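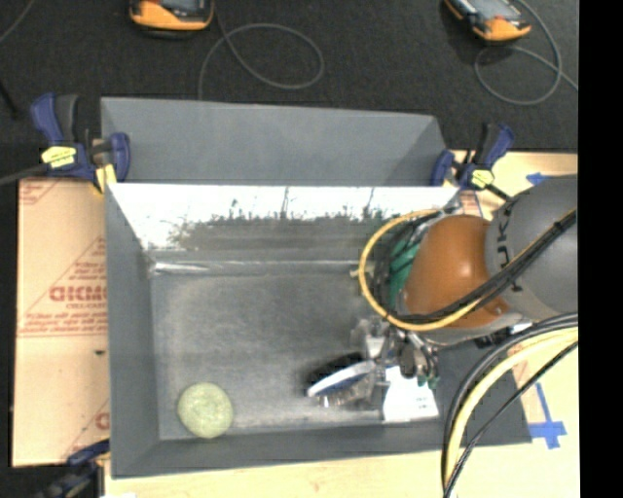 The bin-picking cell at Vatgate, with the bin held by bar clamps and the arm reaching in from the right.

Ciltico publishes setup and maintenance procedure for clamped-bin picking cells

VATGATE, July 8, 2026 – Ciltico has released the written procedure it uses to set up, check and repair the bin-picking cell at its Vatgate workshop. The document covers bin location, cable routing on the wrist, gripper inspection and the order of work after a fault. It is available at no charge to integrators, training colleges and small manufacturers that run a single arm over a fixed bin.

The procedure replaces a set of bench notes kept since the cell was first assembled. It was rewritten in March after a review of the cell's maintenance log found that most lost hours came from two sources: movement of the bin relative to the arm, and wear on cables where they pass the wrist. Faults in the gripper itself ranked third.

Bin location

The cell uses an open grey metal bin on a wooden bench. The bin is not bolted down. It is held by bar clamps at its edges, which allows it to be changed for another size without drilling the bench top. The procedure sets out how the clamps are to be placed and tightened, and in what order.

The rear clamps are fitted first and brought to light contact. The front clamp is then closed until the bin no longer shifts under hand pressure. All clamps are tightened in turn, a little at a time, so that the bin walls are not pulled out of line. A pad goes under the jaw wherever the jaw would otherwise bear on a corner. Clamp handles and bars must point away from the arm's approach path.

Blue tape on the bench serves as the reference for the bin's front right corner. The marks are checked at the start of each shift and renewed when an edge lifts. If the bin is found more than 3 mm from its marks, it is to be reset and the taught positions checked before any picking resumes. Operators are instructed not to correct an offset in software while a clamp is slack.

Sloped walls and reflections

The inner walls of the bin reflect overhead light, and the floor is scuffed from use. Both affect how well items are located. The procedure asks for a reference capture of the empty bin after every change of bin, clamp position or lighting. The old capture is kept for comparison. Polishing the floor is not recommended, as a uniform scuffed finish has given steadier results than a partly polished one.

Walls that slope inward reduce the space available to the gripper at floor level. Approach limits are therefore set from measurements taken at the floor, and the bin's rim is used only to set the travel height.

Cable routing

The longest section of the document deals with cables. On the Vatgate cell, a yellow cable forms a large service loop beside the wrist, and a bundle of black cables follows the arm. A heavier bundle passes in front of the bin's front right corner on its way down. Each of these has its own entry in the inspection table.

The service loop must be long enough for full wrist rotation in both directions and short enough to stay clear of the bin wall at the lowest pick position. The procedure gives a method for setting it:

1. Move the arm at reduced speed to the lowest pick position in each corner of the bin.
2. At each corner, rotate the wrist to both ends of its permitted range.
3. Note the position at which the loop is tightest and the position at which it hangs lowest.
4. Adjust the length at the ties until neither position pulls on a connector or touches the bin.
5. Trim the tie ends and repeat the full movement once more.

Ties are to be snug without flattening the cable jacket. A tie that has left a visible groove is cut off and replaced a short distance along. Any jacket with a split, a shiny worn patch or a stiff section is changed before the cell returns to service. Taping over damage is not accepted as a repair.

Exposed wiring near the wrist is inspected with the power isolated. The technician checks that connectors are fully seated and that no single wire is carrying the weight of the bundle.

Gripper checks

The gripper's fingers and joints are inspected at the start of each shift. The technician moves each finger through its range by hand, with the power isolated, and feels for roughness or side play. Fasteners carry a paint witness line, and a broken line means the fastener is to be removed, cleaned and refitted. Fingertips are wiped with a lint-free cloth and replaced as a set.

After any fingertip change, the cell runs a check using a mixed load. Objects are chosen to differ in shape and surface finish, and the load includes a round item, a flat card or packet, and something with a clear or shiny surface. Flat items near a wall are the most demanding, and the procedure requires at least one to be placed there. The check consists of 11 picks. A second failure ends the run, and the fingertip alignment is then measured again.

Order of work after a stop

Where the cell has stopped without an obvious cause, the procedure fixes the order of investigation: clamps and tape marks, then cables, then gripper, then control settings. Each step is recorded before the next begins. Ciltico reviewed 151 log entries when drawing up this order and found that settings had often been changed early in a fault, which made the original cause harder to trace.

Settings are backed up before they are altered and restored if the change has no effect. The log sheet has a column for this.

Spare parts and tools

An appendix lists the spares to be held beside the cell. These include one full set of fingertips, one replacement for each cable that crosses the wrist, ties in two widths, clamp pads and a roll of marking tape. Tools are limited to those needed for the listed tasks. Handheld devices and their leads are to be kept behind the bin, outside the working area of the arm.

Availability

The procedure, blank log sheets and inspection table can be requested from the Ciltico service desk at Vatgate. A version for cells with two bins is being prepared with Cirkier, which supplies bench frames to the workshop. Levchenko will carry out the independent read-through of that version before release.

The documents do not replace the arm manufacturer's manual or a site risk assessment. Where instructions differ, the manufacturer's manual takes precedence.

About Ciltico

Ciltico builds and services small robot cells for handling loose items. Its workshop and service desk are located at Vatgate.

Media and technical enquiries: Ciltico service desk, Vatgate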